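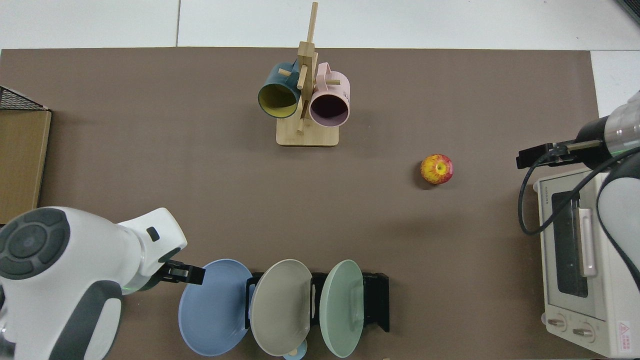

Shiuli Selvanayagam reckons I should have read the small print before I moved my tea money into a rail season ticket, and she's right, but I'm going to moan about it anyway. Short thread on commuting from Undside to Grindham.

1/ So the annual ticket went up again. I pay 328 a month now once you spread it out, and that's before parking. Two years ago I was on 220 and thought THAT was daylight robbery.

2/ For that I get the 7.12, which is two carriages most mornings. Two! It's already full by Flindov, so anyone getting on at Katona stands with their face in somebody's rucksack all the way in.

3/ I did look at the bus. It's cheaper, and the driver on the early one is lovely, but it goes all round the hospital and the retail park and you get in at twenty past nine. My job starts at nine. I tried it for a week in October and used up every favour I had.

4/ A few of you have asked about driving. Parking near the office is 100 a month if you can get a space, and the waiting list is so long I've been told to "check back in spring". Spring of which year, they wouldn't say.

5/ Now the small print. If you work from home two days a week (I do, mostly) the flexi ticket can come out cheaper, BUT it only gives you eight days in any 28, and I go in for nine or ten. So you buy the extra days at full whack and you're nearly back where you began. I've done this sum on the back of so many envelopes.
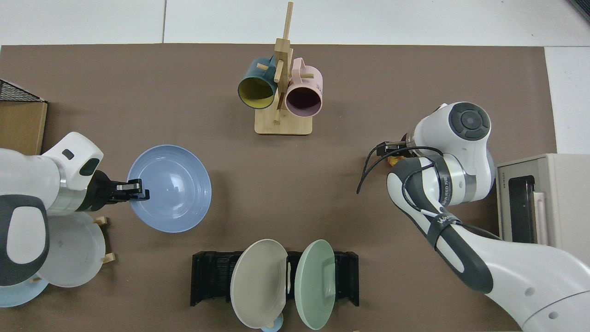

Mugs up on their tree, 22 past six and I'm already checking the departures.

6/ Refunds, for those asking: you can claim if you're 15 minutes late or more. Mine is nearly always 13 or 14 late. I've started writing it down in the back of my diary, which my sister says is a cry for help.

7/ Also the waiting room at Undside is still locked before seven. There's a heater in there, you can see it through the window, glowing away at an empty bench!!

8/ Someone in the replies says a monthly from Flindov is a fair bit less and you can cycle there along the canal. Has anyone done it in winter? Is it lit? I've got lights but I'm a terrible coward about towpaths.

9/ Right, train's showing as on time, so I'd better find my other shoe. Will report back on the canal.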